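Forum: Drinks and Snacks > Tea, Coffee and Everything Else
Thread: Does tea really taste worse out of a paper cup?

savham_sue
Right, settle something for me. I've been getting my morning tea from the kiosk at Savham station since they shut the proper café, and I swear it tastes of wet envelope. Same brand of teabag I have at home (I asked), same semi-skimmed, and at home it's lovely. My husband says it's all in my head and I've got a thing about mugs. Is it the cup, or am I being a snob?

kettle_on_again
It's the cup. Well, it's the lid mostly. You've got your nose an inch from hot plastic and you're drinking through a slot, so all you smell is lid. Take it off and try again, you'll be amazed!

Tadeo Palma
I disagree, I think it's the water. Station kiosks keep a boiler ticking over all day and it never gets properly up to the boil. Black tea wants it boiling. Put that same water in your nan's best china and it would still be grim.

savham_sue
Tadeo, I did wonder about that, but I had a hot chocolate from there in November and that had the envelope taste as well. Would lukewarm water do that to hot chocolate?

Tadeo Palma
No, fair point. Cheap hot chocolate might though.

oratile_m
Oratile Mahlangu here, I used to run the drinks counter at a garden centre so I've handed over more paper cups than I care to remember. You're both a bit right. Most paper cups have a thin lining on the inside to stop them going soggy, and some people can taste it and some can't. I can't. My sister can tell from the first sip and pulls a face like a cat. What made more difference on our counter was leaving the bag in. People would walk round the bedding plants for 15 minutes with the bag still in there, lid clamped down, then come back and complain it was stewed. Well, yes!

We did try rinsing the cups with hot water before filling them. A few regulars said it helped. It also made the queue go out of the door so that was the end of that.

grumpy_in_paredes
People have been drinking tea out of paper cups at village fêtes for donkey's years without a fuss. It's tea. It's hot and brown. Move on.

Estela Godoy
Grumpy, you're welcome to your hot brown, the rest of us would like to enjoy ours :)

I did my own test at home, two cups of the same pot, one in a plain paper cup and one in my usual mug, and got my daughter to pass them to me while I had my eyes shut. The trouble is you can feel the difference on your lip straight away, so it's not much of a blind test. I still preferred the mug. The paper one had gone cooler by the end, too, and I think that's half of it for me. I like it hot enough to hurt.
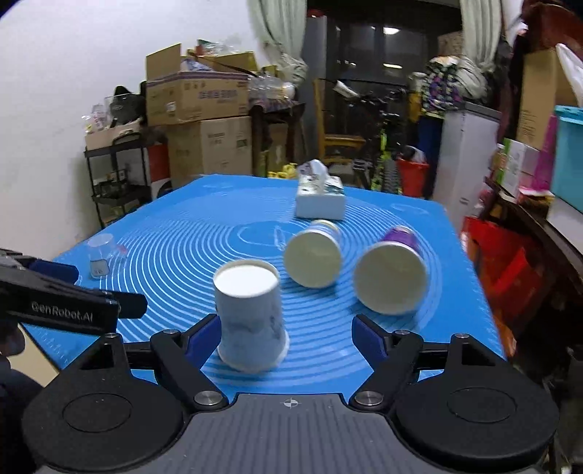 Plain white one, no sleeve, just a faint pattern.

For what it's worth, I got on better with the double-walled ones, they keep the heat in and don't burn your fingers. Dearer though. A pack of 200 would last me until I'm drawing my pension.

kettle_on_again
You should have drunk them both through a straw, Estela, then you couldn't have felt the rim.

Estela Godoy
Hot tea through a straw?? I have some standards.

zewditu_g
Can I put in a word for coffee? I grew up with small cups without handles, and the cup matters enormously, how thick it is and how wide the top is. My mother would never have served anybody from paper. But when I'm on the early shift I have a black coffee out of the machine at 5.40 in the morning in a paper cup and it's the best thing that happens to me all day. So I think it depends how badly you need it.

Tadeo Palma
Black coffee is strong enough to cover up the cup. Milky tea isn't. That would explain Sue's hot chocolate as well, come to think of it – lots of milk, nothing to hide behind.

savham_sue
Ooh, I like that. So the milk is the problem?

oratile_m
I don't think the milk is the problem, it's more that some kiosks use those little pots of long-life. Have you watched them pour it? If it's UHT then there's your envelope.

grumpy_in_paredes
Take a flask. I've had the same Zorarton flask since my youngest started school and it's cost me nothing since.

kettle_on_again
Flask tea tastes of flask!!

grumpy_in_paredes
Only if you don't wash it.

kettle_on_again
I wash mine with bicarb and leave it open overnight and it STILL tastes of flask. If you put the milk in before you set off it's worse. Carry the milk separately in a jam jar.

Sheila Inskip
Mod hat on for a second: we've already got a flask thread, it's up to 1,307 replies and it doesn't need a baby brother. Mod hat off: kettle is right about the jam jar.

Sue, could you take your own mug? Our kiosk knocks a bit off if you do. I've got a squat enamel one that lives in my work bag in a sock. It does get some looks on the platform but the tea is miles better, and I can see how strong it's getting.

savham_sue
I hadn't thought of just taking a mug, Sheila. I'd want a lid for the train though, I've got the sort of seat where people climb over you.

Estela Godoy
Then you're back to kettle's problem with the lid!

savham_sue
Update. I asked the lad at the kiosk this morning and Oratile gets the biscuit, it IS long-life milk. He keeps a pint of fresh in the fridge for himself and said he'd do mine with that if I come before the 7.15 crowd. Had it with the lid off as well. Much better. Still a bit of envelope right at the bottom.

Tadeo Palma
That bit's the cup, then.

savham_sue
I've told my husband it was the milk AND the cup and he says that isn't what he was arguing about. Trying the mug tomorrow, if I can find one that fits in my bag.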